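Gripper comparison, parallel jaw against parallel jaw. Thread, numbered, 1 to 18. Posting as I write it up, so expect corrections.

1/
Two grippers on the same arm, same controller, same wrist camera. One is the Cita with the factory finger pads. The other is the Nutden, bought second-hand in July. The arm is a Detemholm six-axis, which has been on this bench long enough that I trust its repeatability more than my own measuring.

2/
Question I wanted answered: does the Nutden lose anything on soft objects compared with the Cita, at the same commanded force. Payload and top speed are on the data sheets and I have no use for either.

3/
1,838 grasp attempts in total, across both grippers. 156 of those thrown out: controller timeouts, one afternoon of bad calibration, and a batch where I had left the force limit at the wrong value. All figures below exclude them.

4/
Object set is deliberately dull. Dry-erase markers, small plush toys, a folded flannel, a cardboard tube, a plastic beaker. Everything goes on a white cloth over the table. The cloth gives a clean background for segmentation and creases slightly, which is enough to upset a depth threshold set too tight.

5/
Control side. Both grippers driven from the Gál controller over the same serial link. The Cita takes position and force in one message. The Nutden wants them in two, and ignores the second if it arrives before the first has been acknowledged. I lost a day to this. The manual mentions it in a footnote to a table of cable part numbers.

6/
Fix for the above: wait for the acknowledgement, then wait another 32 ms, then send force. Without the extra wait it fails now and then. With it I have not seen a failure. I don't like fixes of this sort, but it stays in until I find something better.

7/
Markers first. No difference worth reporting. A rigid cylinder across two flat pads is the easy case, and both grippers held in every attempt where the approach angle was right. Where it was wrong, both pushed the marker along the cloth.

8/
Exception to 7: when the barrel is close to in line with the fingers the planner will sometimes choose a grasp on the cap. The cap comes off and the arm carries it to the drop point very carefully. The success check passed this, as something was between the pads. Check now includes opening width.

9/
Plush toys next, and here they separate. The Cita closes until it sees force, then holds position. On a stuffed limb the stuffing settles and grip drops off over the next second or two. The Nutden keeps regulating force after contact, so it follows the stuffing down.

10/
In practice: the Cita picks up the toy and may drop it in transit. The Nutden picks it up and still has it at the other end, slightly flatter. For rigid parts I would not care. For anything with filling I would take the Nutden.

11/
You can get some of this back on the Cita by re-sending the close command every half second. It works and it is noisy. The motor did not sound happy with it, and I stopped after one session.

12/
Camera position. Both mounts put the wrist camera behind the fingers looking forward, so the fingers fill the bottom of the view. I crop to a wide strip before inference, with black padding top and bottom to keep the network input square. Cheaper than retraining and the network doesn't mind.

13/
What does matter is how much table is left once the fingers are in. Approach from the side of the table and you get cloth in the upper part, gripper in the lower part, and a dark gap where the table stops. Anything at the far side loses its top half. A plush tiger with a red and a blue marker to its right:

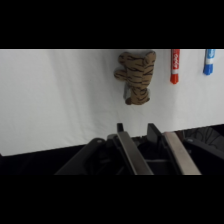
14/
Both markers run out of view at the top in that one, the blue showing less of itself than the red. The detector finds the tiger without trouble at this sort of range. For a part-visible marker it puts the centre too near the cap, and that feeds straight back into the problem in post 8.

15/
Tried tilting the mount up. More cloth, less finger, and then the fingertips leave the view at the end of the approach, when I most want them. Settled on the original angle plus a second look: move back, re-detect, commit. Adds time to each cycle. Cap grasps are now rare.

16/
Exposure. The metal-looking pads pick up highlights and auto-exposure hunts as they open and close against white cloth. Fixed exposure, fixed white balance, done. Should have been the first thing I set. If your detections flicker only while the gripper is moving, look there before you look at the model.

17/
Things not tested: wet objects, anything heavy, anything with an edge thin enough to slip under a pad. Pad wear also not covered. The Cita pads have 62 hours more on them than the Nutden's, and I have not tried swapping to see what that is worth. Someone will ask, so: no, the pads are not interchangeable without drilling.

18/
Current setup, as of 11th October: Nutden on the arm, Gál controller with the added wait, fixed exposure, two-look approach. Cita back in its box with the fingers on. Next job is the folded flannel, where both of them do badly and for different reasons. The Nutden takes up two layers when asked for one, the Cita takes none and reports success.

Correction to 5/: the footnote is under the connector table, one page after the cable part numbers.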